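# Chapter 4: Floors, and How to Live With Them

Most of us learn about floors from underneath, so to speak. We crawl on them before we walk on them, we drop our toast on them, and then for thirty years or so we hardly give them a thought until the day we move into a home of our own and find that the kitchen has gone sticky by the back door. If that is where you are now, you are in very good company, and I hope this chapter will be a comfort as well as a help.

In Chapter 3 we worked our way down the walls as far as the skirting board, and it seems only right to carry on in the same direction. We shall look at hard floors first - tile, stone, sheet flooring and timber - and leave carpets and rugs for Chapter 5, where they can have the room they deserve. By the end you should be able to tell what sort of floor you have, choose a cleaner that will do it no harm, and mop a room without trapping yourself in the far corner (I have done this more than once, the last time with the kettle boiling on the other side).

## 4.1 What are you standing on?

When I taught evening classes in Nukbridge, I used to begin this topic by sending everybody home with a slip of paper and asking them to write down the floor in each room. You would think it the easiest homework in the world! Yet Grażyna Duda, one of the most careful students I ever had, came back the next week having written "wood" for her hallway, crossed it out, written "tile", and crossed that out as well. She had lived in the house for 10 years.

I had every sympathy. Floors have become very good at borrowing one another's looks, and a pattern on the surface tells you only what the maker wanted you to see. It is much better to go by the joints, the feel and the sound. Try these in your own home before you read on:

- Run a fingertip over a joint. Grout usually feels slightly sandy or sits a little lower than the surface.
- Tap with a coin, gently. Ceramic gives a sharp, high click, and timber a duller one.
- Stand on it barefoot first thing in the morning. Tile and stone draw the warmth out of your feet in a way that timber does not.
- Look for the repeat. A printed pattern will come round again somewhere if you give it long enough.

Large tiles with a printed grain are the ones that catch people out most often, especially in pale colours. The slanting streaks can set up a sort of zigzag that pulls the eye along and hides the grout, so look for the thin straight lines running between the squares, and for the small marks that are so easily lost in the pattern.

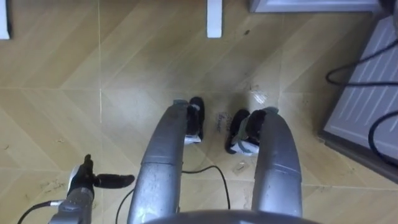

## 4.2 Before you fetch the bucket

Once you know you have tile, the dry work comes first. Lift what can be lifted, sweep or vacuum towards the door, and go along the grout lines a second time with a soft brush, where the grit likes to settle. Water poured over grit makes a thin mud, and a mop will then spread it very evenly over the whole room.

Small marks deserve a look on your hands and knees. Wipe each one with a damp cloth and wait a moment. A mark that shifts was dirt and can be left to the mop, while one that stays put may be a stain, a scratch or a chip, and these are taken up one by one in section 4.5. Keep a pencil handy and note where they are, as a freshly mopped floor hides them wonderfully until it dries.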